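Drikier Hand-Held Gripper Kit – Club and Classroom Edition
Two-jaw gripper for student projects, used over a pencilled paper grid

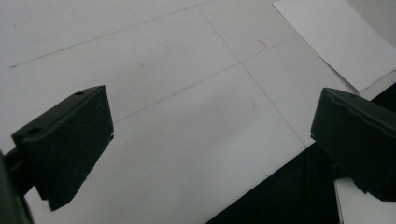
Overview

The Drikier is a hand-held gripper for school clubs and first-year project teams. A student holds the tool, closes the jaws on a part, moves it and lets go. The gripper camera records the whole move from behind the jaws. Teams use the recordings to plan and train the pick-and-place stage of their own robot.

The kit was put together by Rhun Yorath for the Tutport robotics club, and it is now sold to other clubs through Rulovel. The fingers on the club edition are matte dark green plastic with blunt tips. Small round holes are recessed into the top face.

What's in the box

Gripper body with handle and trigger
One pair of fingers, fitted
One pair of fingers, spare
Camera bracket and two thumbscrews
Hex key
Printed task cards for the Paredes Challenge
Paper grid template, to be copied out in pencil

Camera, batteries and memory card are not included. The bracket takes most small action cameras with a standard base.

Setting up the work surface

Use plain white paper, the heaviest you can get. Tape it down at the corners and rule the grid in pencil with a long straightedge. Marker works too, but it shows strongly in the recordings and some teams have had trouble with it later on. Overlap a second sheet if your table is wider than the paper.

Keep the lighting even. Brush the paper down before each session, as bits of thread and eraser crumbs do end up on it. Smudges from pencil lines can be left alone unless they are close to a target panel.

Before the first recording, open the jaws fully over bare paper and check that both fingertips are in view. If one side is lost, loosen the thumbscrews and turn the bracket a little at a time.

Using it for the Paredes Challenge

The challenge is run by clubs at their own venues, usually starting in September when new members join. Teams move parts from one panel of the grid to another, first by hand with the Drikier and then with the robot they have built. The task cards cover 3 levels:

Level 1 – one part, one panel to the next
Level 2 – one part, any panel, set down square to the lines
Level 3 – several parts in a set order

New members should stay on Level 1 until their moves are smooth. Fast, jerky recordings are harder to work with than slow ones. The Tutport club has shared its own set of 3,852 recorded moves, which comes as a download with every kit and is a good starting point for teams with only a few students.

Care

Wipe the fingers with a damp cloth. Light scuffs along the edges are normal and don't affect grip. Replace a finger if the tip is chipped or if it rocks on its mount when the screws are tight. Don't use solvent cleaners, and don't leave the kit in a hot car.

Ordering

Catalogue number: 779
Minimum order for the club rate: 2 kits
Spare fingers: sold in pairs, dark green only

Schools can pay by invoice. Please include the name of the supervising teacher and a delivery address that is staffed during school hours. Kits ordered for a September start should be booked before the winter break – stock is made in small batches and the spare fingers tend to run out first.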